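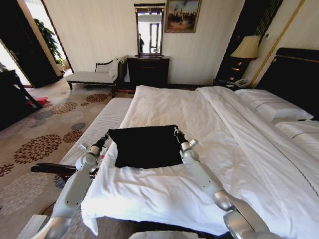

Page last modified: November, 14:20

Figure 3. A dark cloth laid out over white bedding in one of the guest rooms, with the bench along the side of the bed.

4.2 Dark textiles on white bedding

We come now to the part of the study that gave us the most pleasure to write up, and which our readers in the trade have asked about more than any other: what happens when a small dark cloth has to be laid neatly on a large white bed. It sounds like a very slight matter, and we thought so too at the start, but anyone who has spent a morning going from room to room with an armful of linen will know how quickly the eye finds a crooked edge when the cloth is black and everything beneath it is white.

The bed in Figure 3 is a fair example of the surface we mean. The sheets have been smoothed, yet there are still soft wrinkles in them, more so towards the foot where the fabric bunches and hangs over the front, and the duvet makes a long raised fold running across the bed on a slant. The black cloth is rectangular and lies flat on the bedding, held taut at its upper corners, with its lower edge hanging slightly lower than the upper one. We chose to work with beds made up in the everyday way, wrinkles and all, as the pressed and boarded test beds used by Carbone in the earlier work told us rather little about real rooms.

Two kinds of cloth were used in the wider study, a plain weave from Jandell and a heavier one from Astideo, and each was laid on beds at both of the hotels that were kind enough to have us. In all we recorded 103 layings, of which 78 were judged straight by the housekeeping staff on first sight. The staff were asked to stand wherever they would normally stand when checking a room, and most of them went to the doorway, which we found interesting in itself. Of the layings they passed, 65 had been done by taking hold of two neighbouring corners and lowering the cloth with the far edge kept tight, and the others by unfolding it on the bed and tugging it into place afterwards.

The second habit is the one most people have at home (it is certainly the one both authors have at home), and it is perfectly good on a firm, flat surface such as a table. On bedding it tends to carry the top sheet along with it, so that one straightens the cloth and spoils the sheet, then straightens the sheet and moves the cloth, and so on until patience runs out. Holger Sundqvist, in his notes from the first round of visits, calls this "chasing the crease", and the name has stuck with us ever since.

A word should be said about the furniture, too. A long padded bench beside the bed is a handsome thing and very welcome to a guest with a suitcase, but it does change where a person can stand and how far they must lean to reach the middle of the mattress. In rooms with such a bench, staff often preferred to work from the foot of the bed, and they told us that they used the line of the headboard to judge whether the cloth was square. The Zatari guidelines suggest lining up with the mattress edge instead, which is sensible advice, though harder to follow once the bedding hangs down over it. We return to the question of lighting, and of warm bedside lamps in particular, in Section 4.3.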